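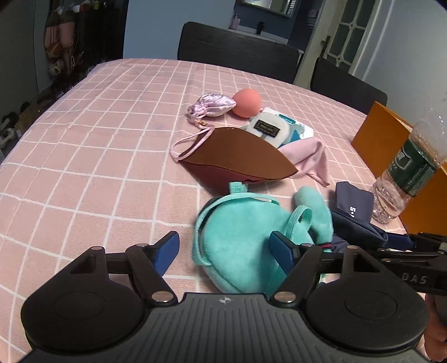

February 16, 2018
Bench notes, Esto semi-hollow, rewiring and setup

The instrument was received from Mastport with a report of intermittent output at the neck position. The fault was traced to a cold solder joint at the volume control. The joint was cleaned and remade, and the ground lead was replaced at the same time. The tone control was tested and left in place.

Both pickups are Luteck units and appear to be original to the guitar. No markings on the base plates were disturbed. The shop copy of the Pace wiring diagram does not agree with this guitar at the selector switch; the diagram should be corrected before it is used again. Remo Farina has been asked to confirm the ground path.

Fretwork: light wear in the first position only. Frets were leveled by hand, crowned, and polished with paper up to 3000 grit. The fret at position 18 was slightly raised on the treble side and was reseated before leveling. The nut was not altered.

The harness was returned through the lower f-hole with surgical tubing. The output jack required two attempts. A longer lead would make this easier on the next one.

Remaining work: restring, set intonation, check relief again after the neck has settled under tension. Work order 321 stays open. The owner has requested flatwounds, which are not in stock.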